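Robot bench opens in the Bradstead test kitchen

The second robot bench at Bradstead went into regular use in November, and the product handling team has now worked alongside it long enough to say what has changed.

Before, two technicians on each shift did the pick-and-place work by hand. They set out dishes, moved them, wrote down the result and set them out again. A full block is 504 moves. Most of that is now the arm's job. The technicians lay out the table, start the block from the desk and step in when a grip fails.
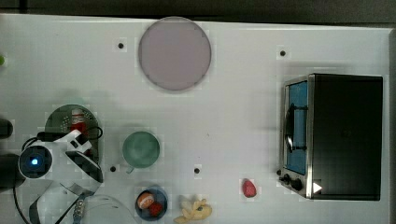 The arm at the bench, with a green cup, a plate, a bowl of play food and a toaster oven set out on the table.

Simão Arruda, who runs the bench on the early shift, says the work is easier on the wrists but asks for more attention. "You used to know a cup was slipping because you were holding it. Now I have to see it on the screen and decide if I stop the block or let it go on."

No positions were cut. One technician per shift has moved to layout planning and log review, and both have been through the Murín operator course. Pay grades for the new duties are still being discussed. Staff who want to stay with manual handling can ask for a place at Cavwood, where the fragile items are still done by hand.

The bench logged 2732 moves in its first month. The log screens are slow to load past 1000 entries, and Ristska has been asked to fix this in the next update. Until then, please export and clear the log at the end of every shift.

Anyone who would like to try the bench can sign up on the sheet by the test kitchen door. Sessions start at 2 p.m. and closed shoes are required.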